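Flirura is a method for training two-armed robots in simulated homes. It varies room layout, surfaces and camera angle between attempts, on the theory that a policy exposed to enough clutter will cope with a real kitchen. 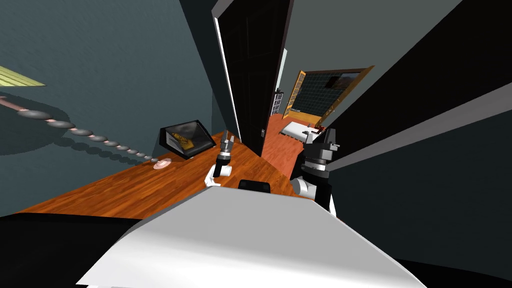 Two simulated arms over a wooden countertop, with a tablet display at left.

The developers at Josach reported 86 percent success over 600 trials, all of them simulated. Critics note that the trials drew on only three room layouts, two of which had also been used in training. A test on physical arms, promised for June, has not been published, and the claim of transfer to real homes remains unsupported.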